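Back to Gornside after 56 hours

November 2, 2021

I finished Gornside last night. The save file says 56 hours, and a good part of that was the canal district, where I kept missing the second key.

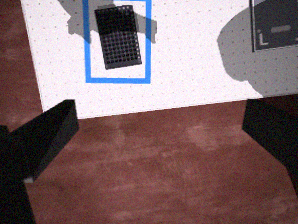 White board, blue outline

The fights hold up well. Prama is still the best character to play – quick, weak armor, decent range. Varma hits harder but I never got used to the dodge timing. I ended on 2250 gold with nothing left to buy.

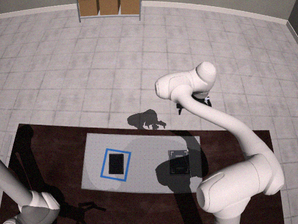

What's next

Subbarao Rajan lent me Droreo in September and I haven't started it. He says to skip the tutorial island. I'll play on normal first and post my notes after the second boss.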